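Soft toys taking over the bed, what do you all do with them?

Zohreh Alipour
Posted March 8, 2024

Hi all, bit of a daft one but its driving me mad. My youngest has got into plush fruit. Not teddies, fruit. Started with one in August and now every birthday and every visit from gran there's another. They live on the bed. So every night it's fruit off the bed, every morning fruit back on the bed, and I can't get the sheet straight with that lot on top.

Main things I'm stuck on:

- what to keep them in. Had a fabric cube from Domutero, went floppy in no time, sides just fell in
- washing. Some are that fluffy loopy stuff, like chenille, some are smooth and shiny on the front. Can they all go in together??
- whether to keep them on the bed at all or on a shelf. She won't reach a shelf

Room is small, bed takes up most of it. No space for a toy chest. Don't want to spend much. Any ideas gratefully recieved, thanks.

Faulkner38

We did the plastic basket thing and never looked back. Ordinary off-white one with the little holes all over the sides, handle slot in the end so a child can drag it. Goes on the bed when you're tidying, fruit goes in, basket goes under the bed. Done. Two in the bottom and it's looking full already mind, these fuzzy ones are bulky, so get bigger than you think or get two.

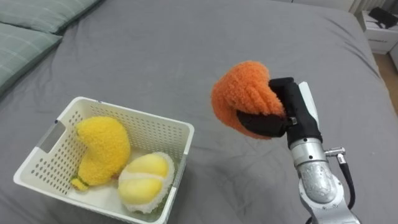 How I'd go about it

1. Clear the bed right down first. Duvet off, everything. Just fitted sheet and pillows. You can see what you've got then and nothing gets lost in the covers.

2. Basket ON the bed, near the pillow end. If it's on the floor they throw and miss. On the mattress they'll drop things in.

3. Big curvy ones first, bananas and that sort of shape. Tuck flatter ones in beside or half under. Don't ram them, the fluff goes flat and stays flat.

4. Anything with leaves on goes in last, on top. Leaves get bent otherwise. Ours had a strawberry that looked like it had been sat on.

5. Straighten the sheet after, not before. Learnt that the slow way.

Skip the lidded boxes. We had a Skonau one and the lid went missing inside a week. Also things want a bit of air if they've been washed, a shut box smells funny.

If she's little make it a game, all the yellow ones first, then orange etc. Mine would do yellow quite happily and then wander off so results vary.

jimside_mum

Agree with the basket, disagree about under the bed. Under the bed is where toys go to get dusty. I leave ours at the top end of the mattress in the day and it comes off at night, takes two seconds. Doesn't look messy if the sheet's plain, we've got grey and it hides a lot.

One at a time is fine by the way, don't stress about speed. Yellow one gets lowered in, orange one waits on the sheet next to the basket, then that goes in.
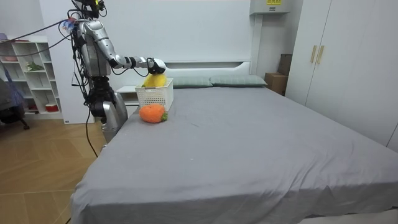

I know it sounds slow but it's still quicker than hunting for them at midnight when somebody can't sleep without the orange one. Which WILL be the one you can't find.

Washing. Check labels first obviously. What I do:

Fluffy/loopy ones - in a pillowcase, tie the top, cool wash, gentle spin. Loops catch on zips so nothing with zips in the same load.

Smooth shiny faces - damp cloth only. Put one through once and the shine came off in patches, never the same again.

Leaves and stems - dab round them. Check the stitching while you're at it, a loose stem is a choking risk for a small one.

Dry them flat on a towel, turn them over now and then. NOT the radiator, the stuffing goes lumpy. And leave them longer than you think, the outside feels dry well before the middle does.

For the sheet, if it keeps riding up at the corners its probably too shallow for the mattress. Measure the depth before you buy another. Mine was wrong for two years.

pegbag_4000

just give half to the charity shop when she's at nursery. rotate the rest. basket is fine, any basket. mine came from the market and has outlasted two washing machines

Related threads
Best way to keep a fitted sheet from pinging off (38 replies)
Chenille throw shedding everywhere, help
Small bedroom, big bed, where does anything go (570 views)
Can you machine wash old teddies
Under-bed storage without wheels, any good?
Getting a toddler to tidy up without tears (913 views)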